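3.2 Drainage and Drying of Plates in Slotted Racks

Latifa Fahmy, Joscha Sauerland
Report submitted May 15, 2024

The first part of the project compared two ways of leaving washed plates to dry: flat on a countertop, and on edge in a slotted rack. The kitchen on our floor has no dishwasher, and the shared counter beside the sink is too short for more than a few plates laid flat. Water left under a flat plate stays there for a long time, as there is almost no air movement between the foot of the plate and the counter.

Each plate was weighed dry, dipped in 1000 ml of tap water with no detergent, held vertically over the basin until the stream broke into drops, and weighed again. It was then placed in its test position. Weighing was repeated at fixed intervals until the reading returned to the dry value. The kitchen scale is a Pemus model with a resolution of one gram, which limits what can be said about the last stage of drying. Room temperature was held at 27 degrees Celsius by the building system and was not adjusted.
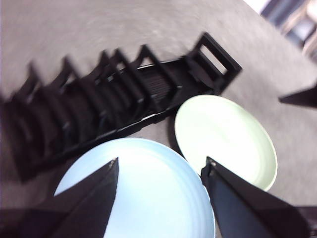
Slot geometry matters more than we expected when we wrote the proposal. A plate on edge touches the rack at the bottom of its rim and wherever it leans on a divider, and water collects at each of these contacts. In the black plastic rack the dividers are curved and stand in rows on both sides of a long, flat base, so a plate can lean on them over a short length of rim. The floor of the rack is ribbed between the dividers, and we assumed in the drainage model that the grooves carry water away from the rim. The pale green and light blue plates both have raised rims, and a raised rim holds a ring of water when the plate is left flat. The model treats this ring as a separate volume.

Flat plates had not returned to their dry weight after 90 minutes in any of the trials. Plates on edge did so within that time, except where two plates had been set in neighboring slots and leaned until they touched. Those trials are reported separately. The second rack, a wire type sold by Dreßler, gave similar results but let the smaller plates tip.

Sources of error include the scale resolution, differences in how long each plate was held over the basin, and drafts from the hallway door. Repeat trials in June will use a scale reading to 100 mg.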